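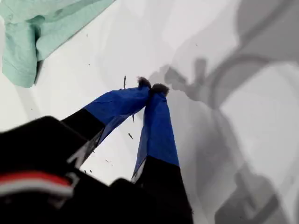
Equipment Review: The Barrera Hand-Guided Teaching Kit
Prepared for the Shared Equipment Library, Bunside Technical Institute
Reviewer: Yesenia Ocampo. Second reader: Kwame Essien. 4 Apr 2018

Scope of the review

The Equipment Library was asked by two departments to evaluate the Barrera teaching kit before a second unit is ordered. The kit allows a person to show a robot arm a task in one of two ways: by taking hold of the arm and moving it through the work, or by driving it from a hand controller at a short distance. Both methods store the motion, the opening and closing of the fingers, and the picture from a small camera mounted at the wrist.

The review covers setup, the two methods of teaching, the finger coverings, the recording software and the written material. It does not cover the arm itself, which the library already owned, or the training of any model from the stored recordings. The departments use their own software for that purpose and did not request an opinion on it.

The work chosen for the trial was tabletop work with light, soft and very small items: folded cloth, yarn, scraps of fiber and the like. Abundio Orozco of the textiles laboratory selected the tasks. They are difficult for a two-finger gripper and they show quickly whether the person teaching has good control of the fingertips.

Setup

The kit attaches to the wrist with a clamp and a single cable. Staff who had used the arm before needed no help beyond the printed card. A new operator should expect to read the card twice, as the step for setting the finger travel appears after the step that depends on it.

The clamp is sound. The cable is less so. It is stiff, and when the arm is guided by hand the operator can feel it pull at the end of a long reach. We recommend leaving a generous loop near the elbow of the arm and securing it with a soft tie.

Teaching by hand

Guiding the arm by hand is the stronger of the two methods for large motions. The arm moves lightly, stops where it is left and does not drift. Operators were able to carry the gripper over the table, lower it and turn it with little practice.

Fine work is another matter. The operator's own hands are on the arm close to the wrist, and they often block the view of the fingertips. The finger button is placed on the left side of the handle and is awkward for a right-handed person. Leopoldo Palacios, who is left-handed, found it well placed and asked that this be noted.

Teaching by remote control

The hand controller is the better choice for small items. The operator can sit with a clear line of sight to the fingertips and bring them together slowly. The slow speed setting is well judged. At the fast setting the last part of the closing motion is hard to govern, and we advise that it be used only for moving between positions.

There is a short delay between the controller and the arm. It does not prevent careful work, but operators tended to overshoot in their first session and to correct themselves by the third. Departments should set aside the first session as practice and discard those recordings.

The controller gives no sense of touch. An operator closing the fingers on a tuft of fiber must judge the grip by eye, from the way the tips meet. With soft material this is a real limit, and the kit would be improved by even a simple light to show that the fingers are pressing on something.

Finger coverings

Our fingers were used with blue coverings over the upper part, leaving the black bases exposed. The strong color is helpful against a white work surface, both to the operator and in the recordings. The fit is less satisfactory. The coverings wrinkle and sit slightly loose, and the manual says nothing about how they should be stretched or when they should be changed. We suggest that operators smooth them by hand before each session and keep one spare pair with the kit.

Fibers and small specks collect on the work surface during this type of task. Whether the surface is cleared between recordings should be decided at the start and applied to the whole set, so that one group of recordings does not differ from another without a note.

Lighting

The instructions recommend a bright, plain surface and say little more. In practice a bright surface also takes the shadows of the arm and gripper, and these can spread over a good part of the view. Akihiko Aoki advises moving the lamp before the first recording and then leaving it alone. The library supports this advice and has added it to the checkout sheet.

Recording software

The recording program, Womia, is plain and dependable. Each demonstration is saved as a separate entry with a name, a length and a space for remarks. Entries can be marked as good, poor or practice, and the marks can be changed later. The program holds up to 1,000 entries in one project, and a larger set must be divided.

Two faults should be mentioned. The remarks field accepts only one line – too little for a failed grasp that needs explaining – and the stop button sits directly beside the delete button. The second fault ought to be corrected by the maker. Until then, operators should end each recording with the foot pedal supplied in the box.

Written material and support

The manual runs to 12 pages and is clear on safety and weak on technique. It contains no guidance on choosing between the two methods. Davance, the supplier, answered our written questions politely and in full, though the reply on replacement coverings took 7 working days.

Recommendation

The kit is approved for general loan. A second unit may be ordered for the textiles laboratory, with the remote controller included and at least one spare pair of coverings. Borrowers must complete a practice session before recording, and must return the foot pedal with the case. The library will look again at the cable and the coverings in June.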